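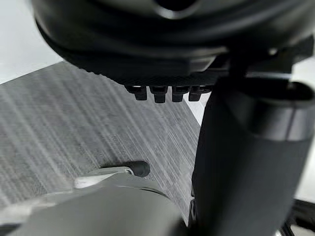
Demonstrations were recorded by remote control over two periods in March. The operator wore a headset and held one controller in each hand, and the robot's arms followed the controllers at a fixed scale. Legs and waist were driven from a foot pedal, so that stepping and reaching could be commanded at the same time. Images were stored from the head and from both wrists. The wrist images differ greatly in how much of the room they contain. With the arm folded in, a dark housing and a thick black link can take up much of the image, and the background is reduced to a streaked grey surface and small areas of white. Such images were kept in the training set. Removing them would have left gaps at the moments when the operator changed posture, and the policy has to pass through the same postures when it runs alone.

Two operators, Stöcker and Grube, gave all 2,182 demonstrations. Each began with a practice period of 27 trials, which were discarded. The operators were told to move at a steady pace and to pause only when a grasp had to be planned again. A trial was stopped if an object fell to the floor or if the robot touched the furniture with anything other than its hands.

The head view was the operators' main source of guidance. Figure 3 gives one such view of the kitchen corner, with a plate and a mug in the pulled-out wire basket and a drying rack in the sink. Both feet can be seen on the carpet, one of them close to the cabinet, and the operators used this part of the view to judge their distance from the front of the unit. The worktop edge served the same purpose for the arms.

Figure 3. Head view of the sink, cabinet front and open drawer basket, with the robot's hand, legs and right arm.
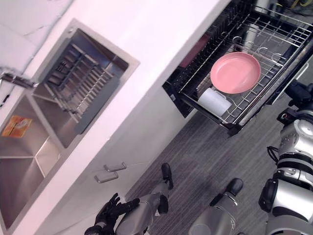
3.3 Labelling and trimming

Each recording was cut at the first and last commanded movement of either arm. Wiegand then marked the start and end of every grasp by hand, using the Rivex viewer with the head and wrist images side by side. Grasps on which the images and the finger currents disagreed were marked a second time by Bauerfeind. In 714 recordings the operator had made more than one attempt at a grasp, and these were given a separate label.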